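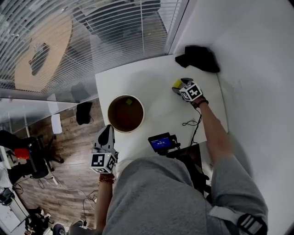
Paired handheld grippers with cube markers at a tabletop task. The grippers are held in the left and right hands.

Search this site Search Enter keyword

Filed under: Equipment Notes / Teleoperation and Demonstration Capture

Jurari Kit 2: handheld grippers for bimanual demonstration recording

Jurari has begun taking orders for the second version of its handheld gripper kit. The kit is sold to labs and integrators that train manipulation policies from human demonstration and do not want to tie up an arm while the recording is done. The operator holds one gripper in each hand and performs the task directly. Gripper pose, jaw opening and video are logged together and exported for training. The loan unit arrived in June and was used at a seated bench until this issue closed on Sunday, August 22, 2021.

The base kit costs $2,636 and contains a left and a right gripper, two marker cubes, the cabling, a head camera on an adjustable band, a calibration board and a small display on a bracket. The host computer is not included. Jurari lists a minimum specification, and our older desktop met it with one dropped-frame warning during the whole loan. A single-gripper version is planned, but no price has been given.

Tracking

Each gripper carries a white cube printed with black square fiducial patterns. The head camera finds the squares, and the software solves for the position and orientation of the cube, then applies a fixed offset to get the tool point between the jaws. A flat tag is lost as soon as the wrist rolls far enough. With a cube, at least one face normally stays in view, and the solver can move from one face to the next without a reset.

The hand-off between faces was a weak point in the first version. Plots from that unit had a visible step whenever a new face took over. Version 2 blends the two solutions while both faces are readable, and the step is gone from most of our plots. It still appears if the cube turns quickly, as when a part is flipped end over end. Users who need fast motion should record a few test episodes and check the traces before committing to a full set.

Occlusion is handled plainly. If no face of a cube can be read, the pose is held and the samples are flagged. The export tool can drop flagged samples, interpolate across them or reject the whole episode. We rejected. Reaching across the body with one hand so that it covered the other cube was the usual cause, and moving the container a short distance to the side removed most of it.

Lighting matters more than the manual suggests. A white table against a white wall gives good contrast for the black squares and few false detections, but the same surfaces push auto-exposure down. Lock the exposure after calibration. The setting is under Capture, Advanced, and it is off by default.

Grippers and jaws

The jaws are driven by a trigger through a short linkage. There is no motor. Force at the tip is whatever the operator applies, so the operator feels the grasp but the log does not contain it. Jaw opening is recorded by an encoder at the pivot. Buyers who need force data will have to add their own sensor, and the connector for one is present but undocumented.

Pointed jaws are supplied as standard. They suit small items on a flat surface, and they can pick up a thin edge that a flat pad would push along the table. They are less good on round parts, which tend to rotate between the tips when lifted off center. Aguiar sells a set of wide pads that fits the same mount. We tried the pads for one afternoon and would include them in any order that involves bottles or fruit.

A small green light near the cube shows that the gripper is connected and streaming. It says nothing about whether the cube is being tracked, and new operators tended to assume that it did. A second color for tracking loss would be a useful change.

Cabling

Both grippers are wired. The lead is meant to run back along the forearm and across the table to the hub. A wired link keeps the time stamps simple and removes battery changes, at the cost of some drag on the wrist. The drag is slight when the cable is strapped above the elbow and annoying when it is left loose. Straps are not supplied. Plain hook-and-loop from a hardware store works.

Route the leads outward, away from the workspace. A lead lying where small parts are being picked up will sooner or later enter the episode as an object, and a policy trained on it may learn to expect it.

Display

The display stands near the front edge of the table and shows white text on blue, with a running timer. It can be read with a quick glance down. Episode start and stop are triggered by squeezing both grippers fully closed and holding, so the operator does not have to put anything down to reach a keyboard. The text could be larger. The bracket is stiff enough, but its foot is narrow, and we taped it to the table.

Setup

Jurari quotes 15 minutes from opening the case to the first usable episode. Our first setup took longer, mainly due to a driver that had to be fetched separately. Later setups came in under the quoted figure. Calibration consists of moving each gripper through a printed pattern in view of the head camera and then touching the tips to the board. The software reports a residual and refuses to continue if it is too high. It does not say which gripper is at fault — repeat the routine one hand at a time to find out.

The head band should be fitted before calibration and left alone afterward. Slipping by a small amount does not affect the relative pose between the grippers, but it changes the view the policy will be trained on.

Recording test

The task was pick and place. Small colored objects were taken from the tabletop and put into a round container, with either hand allowed. Operators sat at the table, and no robot was used at the recording stage. We logged 952 episodes over the loan. Sessions were kept short, as the grippers are front-heavy and grip fatigue shows up in the data as slower closing and a lower carry height.

Deep containers with dark interiors deserve a note. An item resting low inside is hard for the camera to separate from the bottom, especially if the item is itself a darker color. Bright items near the rim gave no trouble. The tracking is unaffected in either case, but anyone who plans to score success automatically from the video should use a lighter container or add a lamp.

Backgrounds are the other matter. The head camera takes in a good deal more than the bench: floor, furniture, whatever is behind a glass partition. The export tool offers a crop and a mask. We left both off for half the set to get some variety and would do so again.

Export and compatibility

Files are written in Jurari's own container and converted by a command-line tool. Conversion was reliable but slow. Output loads directly into Skonley's training package, and the Prallix format is supported through a plug-in that has to be installed by hand. Time stamps survive both routes. Jaw opening is rescaled in the Prallix route, without a warning, so check the range before mixing sets from different sources.

The fixed offset between cube and tool point is stored in each file. If the jaws are changed, the offset must be updated before recording. It can be corrected later, but only one file at a time.

Assessment

Version 2 is a usable tool for recording two-handed tabletop work, and the tracking is clearly better than in the first release. The price is reasonable for a lab that already has a suitable host. The missing driver, the narrow display foot and the lack of straps are small faults and easily worked around. The silent rescaling on export is more serious, and Jurari has told us a fix is in preparation. We would order the kit for slow and moderate tasks, and wait for another release if the work calls for quick reorientation of parts.

Orders are handled by Jurari directly. Spare cubes are sold in pairs and must be recalibrated when fitted.

Contact the newsletter desk | Copyright 2021, all rights reserved | Back to top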